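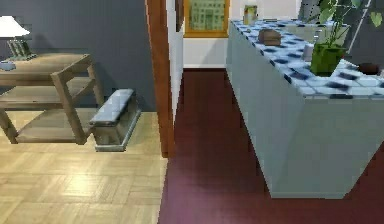

Week 2: Picking fabric and fittings for a daypack

Hi again. Last week we got as far as body shape and volume, so grab the Stoltby pattern sheet if you've still got it. I'm going to talk about cloth first, then buckles, then whatever time's left goes to straps.

Denier is just a weight measure for the yarn. A 600 denier polyester is what you'll meet on most school bags, and it's fine! It sews nicely on a home machine and comes in every colour. I made my first Dogbe pack out of it (grey, very plain) and I still take it to the market.

Coating matters more than people expect. Hold your swatch under the tap for 60 seconds and look at the back. Write down what you find, please, we'll compare.

Buckles: measure your webbing before you order. I've bought the wrong width from Fornico twice now, my own silly fault.

Seam allowance is 15 mm all the way around, and bind the raw edges or they'll fray into the zip.

For next time, read the Skisadley notes on shoulder straps and bring a bag you like wearing. An old one is best, as we'll be unpicking the strap.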